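Progress report to Pridudance, November
Zekico workshop, maintenance of the Dremodar handling cell 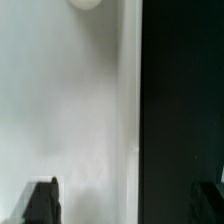 The work in this period was mainly the wrist camera and the gripper of the arm. In the last report we wrote that the arm was losing its position after long runs. We found the cause on a Monday morning: two screws of the camera bracket had become loose, so the camera was turning a little each time the arm stopped hard. We changed both screws, put thread glue on them and made the calibration again. The old calibration file is kept, in case you want to compare.

The gripper was opened and cleaned. One finger pad was worn on the inner side — the other was still good, but we replaced them as a pair. The new pads are from Sial and they fit without any change to the holder.

After this we ran 200 cycles at normal speed. In 9 of them the arm stopped with a position warning, and each time it continued after a reset. We think the remaining warnings come from the cable at the wrist, which is pulled tight when the arm turns fully to the left. A longer cable is ordered and should arrive in five working days.

Spending is inside the budget for this part. The pads cost less than we planned, the cable a little more.

Next steps: mount the new cable, repeat the same test, and write the weekly checklist for the operators. We ask you to confirm if the checklist should also include the safety door — it was not in the first agreement.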